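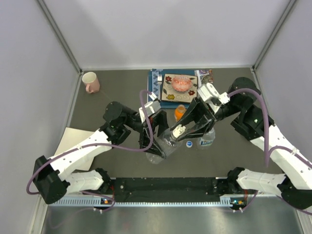 Both arms on the clear bottle at our tabletop station. Left gripper on the body, cap toward the right.

Teaching by Hand: Your Questions
Updated September 2026

Do I need to know how to code?
Nope! You move a pair of small leader arms and the robot arms copy you. If you can open a bottle, you can teach at Ilarach.

How many times do I have to show the same task?
We ask for 40 good runs per task, split into blocks of 10 with a break after each. It sounds like a lot, but the runs are short and people get hooked – we've had visitors ask to stay for another block.

Why so many things on the table?
Real tables are busy. A robot that has only met one bottle on a bare surface gets lost at dinner time, so we set out plates, mugs, napkins and other bottles, and shift them between runs.

What if I drop something?
Keep going! Pick it up with the arms if you can reach it. Recoveries are some of the most useful runs we get. If it rolls out of reach, press the pedal and start over.

Which tasks are good for a beginner?
Start with moving a mug onto a mat. Bottles take two hands working together – one grips, the other deals with the cap – and they're a blast once you've got the feel for it.

Can I teach from home?
Yes, as of April. Remote sessions run through Lerau, and you'll need a wired connection. There's a small delay, so slow your hands down a little.

Is there an age limit?
You have to be 16 or older. Groups can be up to 4 people.

Who do I ask about booking?
Write to Floor Jansen at the front desk and mention which task you'd like to try.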